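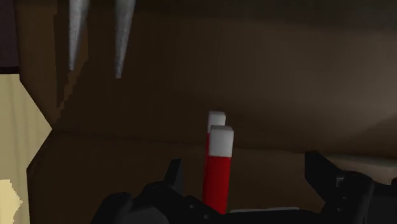
The simulated cell at Renside: the gripper with a red and white block between its fingers.

Tamsin Lowther looks after one robot cell at Renside and the simulated copy that goes with it. She has had the job for 4 years. Before that she serviced packing lines for Nørgaard, and she still keeps the grease chart from there pinned over her desk.

We met in April, a little after seven in the morning, before the first shift had finished its tea. The cell stands at the far end of the building behind a yellow fence. The copy is on a computer in the office next door, and most of her day is divided between the two.

"People think you set it up once," she says. "You set it up, and then you keep setting it up. The fingers wear. Someone changes a bolt for a longer one. Then the model is wrong and you have to go back in."

The robot picks narrow upright parts from a fixture and passes them to a Clalon press. In the simulation the parts are plain blocks, red with a white top. Lowther chose the colours herself.

"The white tells me where the top is. If I'm looking along the fingers and there's one block behind another, I can sort out which is which without stopping the run. I did try them all in grey. I gave up by dinner time."

Most of her questions are about the gap between the fingers. She wants to know how close each finger is to the part before it closes, and whether the part is sitting nearer one side. A small offset is allowed. If it grows, the closing finger pushes the part before the other one touches, and parts start to lean.

"On the real one you'll see a rub mark on one pad and nothing on the other. That's your first sign. Clean the pads, look at them in good light, then check the bolts. I don't touch the program until I've done that."

Her routine is short. At the start of each shift someone wipes the pads and jogs the gripper open and shut 5 times with no part in it, listening for a click. Every 648 cycles the cell stops itself and asks for a check against a steel gauge. The check takes 15 minutes if all is well. The number came from Sebastião Rangel, who commissioned the cell for Tronetel.

Rangel joined us by phone. He remembers choosing it.

"It was how many parts they ran before the break," he says. "I wanted the stop to fall when people were already going to stop. If you make a check awkward, it gets skipped."

He and Lowther disagree about how much to put in the model. Rangel would have left it at the robot, the fixture and the parts. Lowther has surroundings in hers, with brown walls and grey spikes that hang down from above, and she keeps the light low.

"Sebastião says it's clutter," she says. "I say the arm has to live somewhere. If there's something overhead, I think about what's overhead when I'm planning the lift."

"It is clutter," says Rangel.

The worst fault so far was a loose dowel in the finger mount. The gripper passed the gauge when it was cold and failed after an hour's work, and it took them two days to find. They went through the cable, the air supply and the press signals first. In the end Lowther put a hand on the left finger with the power locked off and felt it move.

"I'd been reading logs all morning," she says. "I should have gone and held it."

The mount now has a new dowel and a paint line across the joint, so that any movement shows. She has added the line to the check sheet, between the pads and the air pressure. A second set of fingers is on order from Tronetel. When they come she will measure them on the bench, put the figures into the model, and run the pick there before anything is bolted on.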